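Filed under: Short Fiction, Tabletop, Terrain

The Bridge at Brarden

The river took me three evenings. I poured the last layer of varnish at night and in the morning it had a hair in it, so I painted a fallen branch over the hair. After that I liked the branch more than the river.

The table was for the winter game at the club in Keane. My army would hold the village of Brarden, 16 houses in card and plaster, and the enemy would come over the bridge. I had built the bridge from cork tiles, stone by stone. My father cut those tiles for a bathroom floor he never finished.

In December I carried everything on the bus. The driver looked at the church tower on my knees and asked if the people inside had paid. I said they were on strike.

We played until the lights of the hall went to half. My opponent threw dice very softly, like a person putting down eggs. He crossed the bridge with 30 riders and lost all of them but one, and this one reached the church. We agreed that he should be let in.

At home I wanted to write down the battle for the club pages.

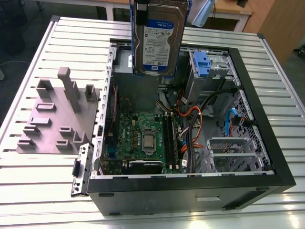 The 1.0TB drive in its blue caddy.

I read the drawings late, with tea. In the first one the bridge had no walls. I had forgotten this. I took the small rider from my coat pocket and stood him on the windowsill, looking toward the street.

More stories
- The Prustau Garrison
- Seventy-Six Lead Soldiers
- A Hill for Travwood

Contact | Copyright Travwood Tabletop Tales | Back to top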